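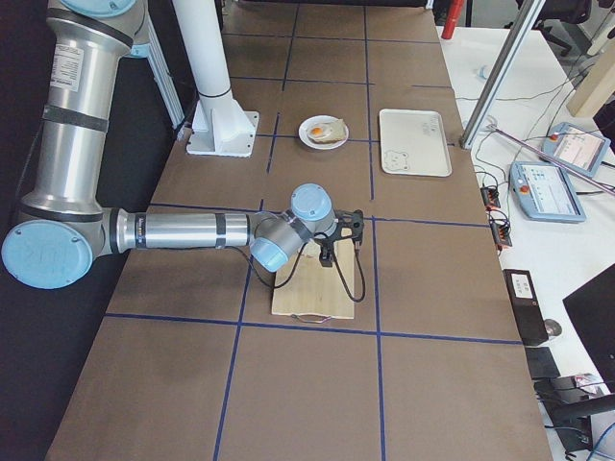
My sister reckons a machine that can't find the butter by itself isn't helping with breakfast, it's just attending. She said this on the phone before I'd even got my coat off, and I've been arguing with her in my head ever since!

February 28, 2018. Home late from Bodwood, feet sore, very full of opinions. I've wanted to know since I was a kid whether I'd ever live with something that could do the breakfast dishes (the Jetsons have a lot to answer for), and a morning of toast and fried egg seemed a fair place to start asking. An arm, a gripper, a plate, a board, a tray. Nothing in it you wouldn't find in my own kitchen, apart from the arm.

What I keep coming back to is how much of a kitchen chore is deciding. How hard do you pinch bread? I've never once thought about it. Too soft and it flops out, too firm and you've got a thumbprint in your brekkie, and every loaf is different anyway – the stuff from Sasness is practically a roof tile by the second day.

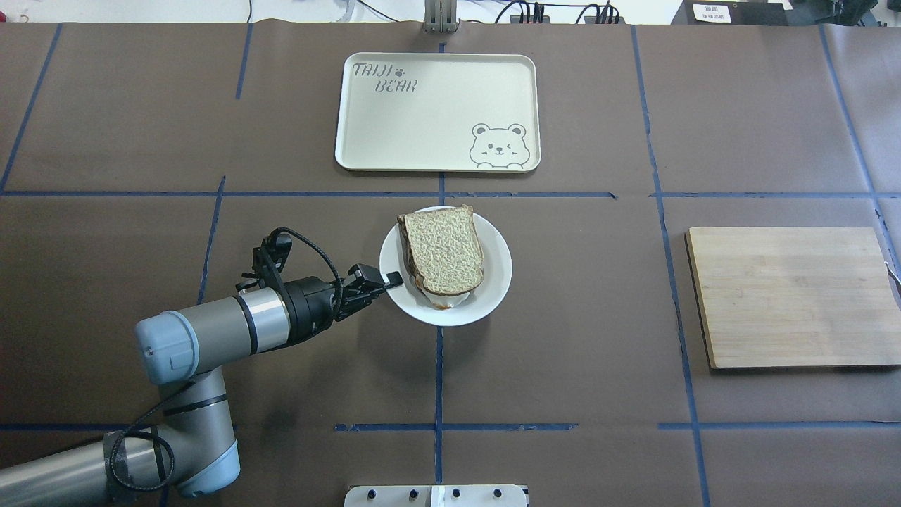
Gripper at the plate, bread on plate, TAIJI BEAR tray behind.

I do love that tray. I want one for my own toast.

Anyway, I did the sums on the bus, because I'm like that. Say I spend 30 minutes a day on wiping, stacking and putting away, and say a machine could take over the dull half. That's a lot of novels. But then I think of the Dusari vacuum we bought in December for $235, which has been rescued from under the couch so often that I know its little distress tune by heart. It does the hallway beautifully. It can't do a sock. And that's a floor, which is flat and stays put, so what hope has anybody got with a fried egg?

On the shop floor I'm more of a believer. At the Sampaio bakery (where I did my 50 hours of work experience, back when I could lift things) the same tin went to the same spot all day long, and I'd have handed that job over gladly. It's the home bit that's hard, where every plate has been left somewhere silly by somebody in a hurry.

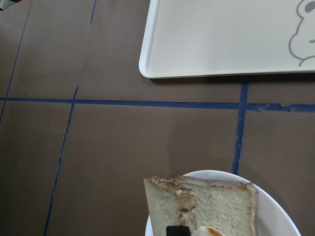

Give it ten years, went the reply when I put all this to my neighbour over the fence, and you'll be complaining that it stacks the bowls wrong. Probably true! I complain about how everyone stacks the bowls.

So my answer for tonight is not yet for the kitchen, and getting there for the bakery. I'd still take one for the ironing, if it came with a decent off switch. Must ring my sister back tomorrow, and we're out of eggs.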